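Sep 23, 2021

# Towel folders wanted, Brerkotville (paid, part-time)

Let me start with the part most ads leave for the interview. This is a job folding towels. It won't teach you to run a hotel, and I'm not going to call you a textile care associate. Zideo Linen folds and packs hand towels for guesthouses, gyms and a couple of dental offices, and we need people who can do it the same way in the second hour as they did in the first.

I've read plenty of ads that promise a "fast-paced, rewarding environment." I doubt you'll find folding rewarding. Some people find it calming. Bernardo Paiva has been at it long enough to have an opinion on every hem, and he says it's fine, which from him is high praise.

## What you would be doing

You take a towel, lay it flat on the green cloth, fold it to the customer's pattern and put it on the pile. The green is there so you can see your edges. Tan towels on a light surface are hard on the eyes after a while, and crooked folds get through. 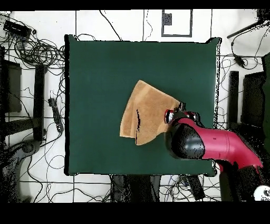

Most of the trouble is in the corners. A corner that gets pinched and pulled instead of laid down drags the rest of the towel with it, and then you have a wedge when the customer asked for a rectangle. Everyone makes wedges in the first week. We expect it, and you don't get docked for them. You open the towel up, smooth it out and start over.

There are 3 fold patterns in use right now. The Basari fold is a plain half and half again. The Najjar fold brings one long side over first and then the other, so the border shows on the front. The third is for a customer who keeps changing their mind, and I won't describe it because it may be different by the time you start.

## About the training

Training is 2 paid sessions with Conceição Leitão. Please don't tell us in your application that you already know how to fold a towel. I'm sure you do, at home, for your own shelf. The question is whether your towel and the next person's towel look alike in a stack, and in my experience the people most certain of themselves are the ones who have to unlearn something.

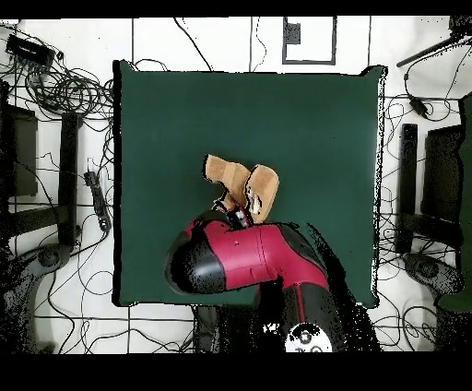 Speed comes later, and I'd be wary of any place that asks for it on day one. We ask for 60 towels an hour once you're settled, and that number has not gone up to make a supervisor look good. Nuno Guerreiro wanted to raise it in July. We tried it, the returns pile grew, and we put it back.

A few things I can't promise:

- Full-time hours. We don't have them, and I don't see them coming.
- A raise schedule. Pay is reviewed when the contracts are, and I can't tell you which way that goes.
- A quiet room. It hums, and there are cords on the floor, so wear closed shoes and watch your step.

## What we're looking for

You should be able to see when an edge is off and care enough to fix it. You should be able to say "I don't understand this pattern" out loud. Good hands help, but we've had people with stiff fingers do very tidy work, so don't rule yourself out over that. Tell us if you need a stool or a different table height and we'll sort it out before you come in.

No experience needed. References are optional — I've never learned much from them, to be frank, beyond the fact that the applicant has a friend with a phone.

## The tryout

We don't hold long interviews. You come in for 30 minutes, paid, and fold. Judite Patrício will show you one pattern and leave you with it. She looks at these points, and you may as well know them ahead of time:

- Is the towel flat before you begin? Folding over a wrinkle just hides it until the customer shakes the thing out.
- On a towel with a woven border, did you notice the border and ask where it goes?
- Does the first flap run straight? A flap that slants at the start is still slanting at the end. Orange terry is the usual tryout towel, with enough loop to it that it won't slide around on you.

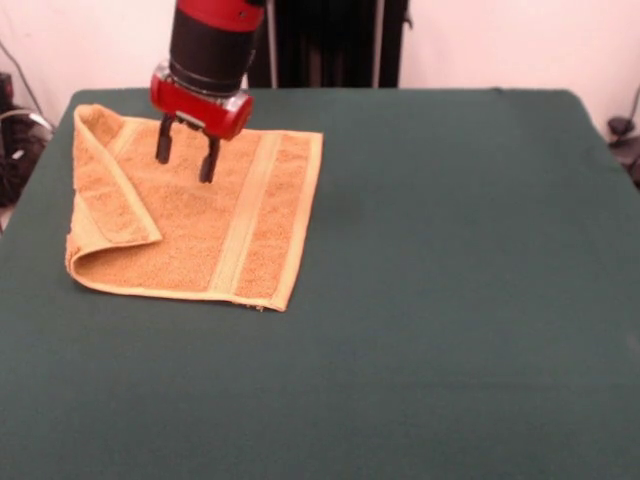 ## How to apply

Write a few lines to Ermelinda Calado at the front office of Zideo Linen in Brerkotville. Tell her which hours you can work and which you can't. The second part matters more to us. Skip the cover letter about your passion for linens, please. I have to read those, and I don't believe them.

If you apply, you'll get an answer, including when the answer is no. Plenty of employers say that, I know, so hold us to it: if you haven't heard back in 2 weeks, call the office and ask for me by title. I'm the floor manager, and I'm usually standing next to the phone anyway.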